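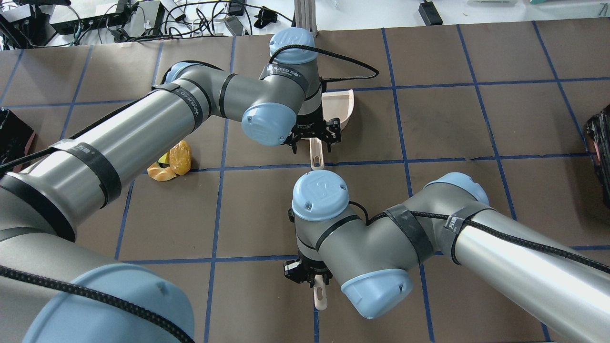 Blue tape grid on a brown tabletop, with a long-handled cream utensil over one of the lines.

Markarton Table Grid Tape, Blue
Sold by Drasell Work Surfaces
Pack of 4 rolls, 15 yards per roll
In stock: 453 packs

Overview

Markarton Table Grid Tape is a low-tack marking tape for dividing a tabletop into squares. Use it on sorting tables, craft benches, classroom tables, packing stations and anywhere else that small items need a set place. The blue shows up well on brown, white and light gray tops. On dark blue or black tops, order the yellow.

The tape tears by hand across the roll. It lies flat where two strips cross, and flat-bottomed items slide over the crossing without catching. Strips can be lifted and put down again during layout. Once the grid is where you want it, press it down with a roller or the back of a spoon.

Choosing a square size

Measure the largest thing you plan to put down and add a little on each side. Kitchen tools with long handles will cross a line in most grids. If you want each tool to sit inside its own space, leave out every other cross strip and make long rectangles. Small items such as play fruit do well in squares a little wider than your hand.

Scoops and other curved pieces tend to rock when bumped. Set them toward the back of the table, open side up.

Laying the grid

Wipe the top with a damp cloth and let it dry fully. Wax and furniture polish have to come off first.
Mark the outside edges in pencil.
Run all of the strips in one direction, working from the middle of the table out.
Run the cross strips over them.
Trim the ends just short of the table edge. Tape folded over the edge gets picked at and lifts.
Press down every crossing.

Leave the grid overnight before heavy use.

Surfaces

Suitable for sealed wood, laminate, painted metal and most hard plastics. Not recommended for raw wood, paper table covers, fabric or oiled butcher block. Test a short piece first on any painted top.

Care and removal

The tape can be wiped with mild soap and water. Do not scrub along the edges. To remove, pull slowly and keep the strip low against the table. If adhesive is left behind on an older grid, Plurkar Surface Wipes will take it off a sealed top. Replace any strip that has started to curl. A single strip can be changed without redoing the rest.

This tape is not for food contact. Use a tray or mat if you are putting down tools that will go back into the kitchen.

What is in the pack

Tape rolls, a pencil and a printed layout sheet. Utensils, scoops and other tabletop items are not included. The Bolger hand roller is sold separately.

Ordering

Item number 3451-B (blue). Yellow is listed on its own page. Opened rolls cannot be returned. Store unused rolls flat, in the bag, away from heaters and sunny windows.

Page updated July 9, 2022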